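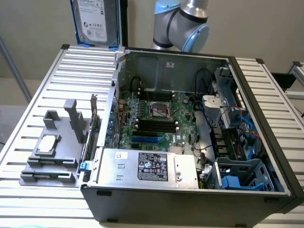 Why does a website hash your password when it could encrypt it?

Encryption is made to be undone. If the site can turn the stored text back into your password, then so can anyone who walks off with the database and the key together, and the two very often live on the same machine. A hash goes one way only. The site stores the result, and when you log in it hashes what you typed and checks whether the two results match. It never needs the original back.

Handout for session 2: Storing passwords

Please read this before the lab in the Lindholm building. You'll get far more out of the practical if the words hash, salt and cost already mean something to you, and I promise it's one of the most enjoyable labs of the term. We begin with a badly built login page and mend it bit by bit.

The story so far

Last session we looked at what a hash function does. A short reminder, in plain words:

You give it any amount of data and it gives back a string of fixed length.
The same input always gives the same output.
Change a single letter of the input and the output looks completely different.
There should be no practical way to find an input that gives a chosen output, other than trying inputs until one fits.

Look hard at that last line. For a long random input, trying inputs until one fits is hopeless. For a password chosen by a tired human being it may be the work of an afternoon, or a lunch break. Everything we do today comes out of that gap between what the hash function promises and what people type.

Folivik, first version

Our practice site is called Folivik. In its first version the users table has two columns, name and hash, and the hash is plain SHA-256 of the password. Many of you said last time that this looked fine. It does look fine! The output is long and ugly and nobody could read a password out of it by eye.

Now put yourself in the attacker's chair. You've got a copy of the table. You take a list of common passwords, hash every one of them, and look for matches. You only hash each guess once, and you can compare it with every row in the table at the same stroke. A site with more users is an easier target, for the simple reason that somebody in there will have picked an obvious password.

It gets worse. The list of hashed guesses can be prepared long before the table leaks, and then shared and used again on any other site that made the same choice. There are clever ways to squeeze such lists into less disk space, called rainbow tables, and we'll spend a little time on them in the lab as they're a lovely piece of thinking, even if their day has mostly passed.

One more weakness. If two users have the same password, their rows have the same hash. You can see this without cracking anything. Sort the table by hash, look for repeats, and you've found the popular passwords to go after first.

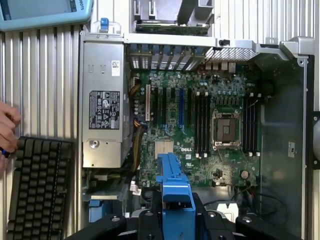

Brunello Palumbo
Course lecturer, Introduction to Computer Security

Adding salt

A salt is a random value made fresh for each user when the password is set. We join it to the password before hashing, and we store it next to the hash, in the open.

Students always ask whether the salt has to be secret. It doesn't. Its job is to make every row its own separate puzzle. With a salt in place the attacker's ready-made list is useless, and one guess has to be hashed again for every user. The repeats vanish too - two people with the same password now have different hashes.

Mistakes I see every year in the coursework:

Using one salt for the whole site. That stops the ready-made lists but leaves the repeats in place.
Using the user name as the salt. Names like admin turn up on every site, so lists can be made for them in advance.
Making the salt with an ordinary random function meant for games or simulations. Use the one your language provides for security work (in Python, look at the secrets module).
Keeping the old salt when the user changes their password. Make a new one.

Folivik's second version has a third column for the salt. Run the cracking script against it and compare the time with your first run. Write both times in your lab book.

Making it slow on purpose

So the attacker has to work row by row. The trouble is that SHA-256 was designed to be quick, and that's exactly what you want for checking a big download and exactly what you don't want for passwords. A graphics card can get through an enormous number of guesses while you fetch a cup of tea.

The answer is to use a function that's slow by design and lets you choose how slow. I think this is a wonderful idea, and it still feels slightly cheeky to me: we spend the rest of the degree teaching you to make code run faster, and then we ask you to do the reverse.
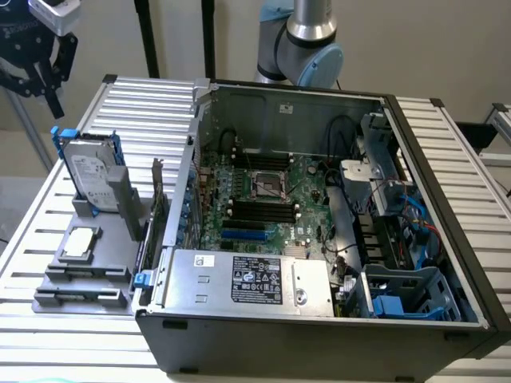
Open tower case with the processor socket empty.

We'll use bcrypt in the lab. It takes a setting called the cost. The number of rounds of work is 2 raised to the power of the cost, so at a cost of 10 you do 2 to the power of 10 rounds, and each step up doubles the work. When machines get faster, you raise the cost and carry on.

How high should it be? Set it by timing it on the machine that'll really run the login page. For the exercise, aim for a login check that takes about 300 milliseconds on Gutach, the lab server. A person logging in will hardly notice a wait like that. Someone who wants to try a huge list of guesses against every row will notice it very much.

Don't pick a value on your own laptop and copy it across. And don't get carried away either - if each check takes several seconds, anyone can bring your site to its knees by sending it a stream of wrong passwords.

Time and memory

bcrypt mainly costs the attacker time. Newer functions such as scrypt and Argon2 can also be set to need a good deal of memory for each guess. This matters because cracking gear gets its speed by making lots of guesses side by side, and if every one of those guesses needs its own large block of memory, fewer of them fit.
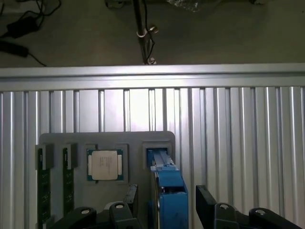
Two RAM modules and a processor in a dark grey plate.

For a new project today, Argon2id is a sensible first choice. You set the memory, the number of passes and the number of lanes. Read the library's notes on the defaults before you change any of them.

Moving old users across

Skatard is our second practice site, and it has a full table of plain hashes and no way to see the passwords behind them. How do you improve it without forcing everyone to reset?

The simplest way is to wait. When a user logs in, you have the real password in your hands for a moment. Check it against the old hash, and if it's right, store a new bcrypt hash and delete the old one. Users who never come back keep their weak hash, though, and those rows are still worth stealing.

The other way is to wrap. Treat each old hash as if it were the password, run it through bcrypt with a new salt, and store that. The whole table is protected in one go. You have to mark the wrapped rows so the login code knows to do both steps, and you can tidy them up one at a time as people log in. Encode the old hash as hex or base64 before wrapping it. Some versions of bcrypt stop reading at a zero byte, and raw hash output can easily contain one.

Try both in the lab and be ready to say which you'd pick for Skatard.

To bring with you

Your lab book, your answers to last session's exercises, and a working login for Gutach. If your login has stopped working, tell me before the session and I'll get it reset.

Further exercise, not marked: look up what a pepper is, and work out where you'd keep it.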